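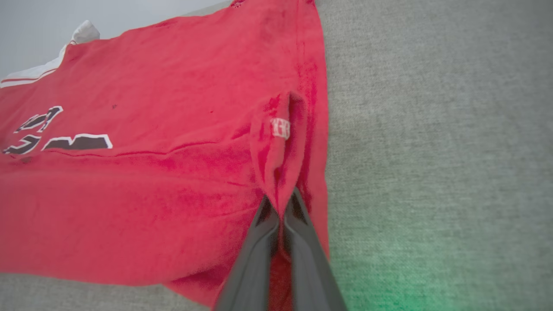

Photo: Grerngate Racing Blog, August 2018

I've had the Deline 165 binoculars since February and they've been to the track with me 16 times now, so I think I've earned an opinion. My old pair finally gave up at Jelmont when the focus wheel came off in my hand halfway down the backstretch, and I watched the rest of that card on the big screen like everybody else in the cheap seats.

First thing, they're light! I can wear them around my neck from the first race to the last and not feel it the next morning. The strap is nothing special (a bit scratchy if you're in a T-shirt) but it stays put. Focus is quick, and I can pick up silks on the far turn without much fiddling, even when the field is bunched up along the rail.

Where they let me down is late in the day. Once the sun drops behind the grandstand the picture goes kind of muddy, and at the evening meets I had real trouble telling a navy cap from a black one. I had money on a Paulík runner one night and cheered home the wrong horse for a good half furlong - my wallet noticed before I did.

The lens caps are lousy too. I've lost 2 already and the store wants you to buy the whole set again. The case is fine, with a pocket big enough for a folded program and a pen.

Would I buy them again? For afternoon racing, yes, easily. If you mostly go under the lights, spend more and get a wider lens. I still take mine every time, and my brother-in-law keeps borrowing them for the paddock.

Four stars out of five from me - I'd go higher if they fixed those caps.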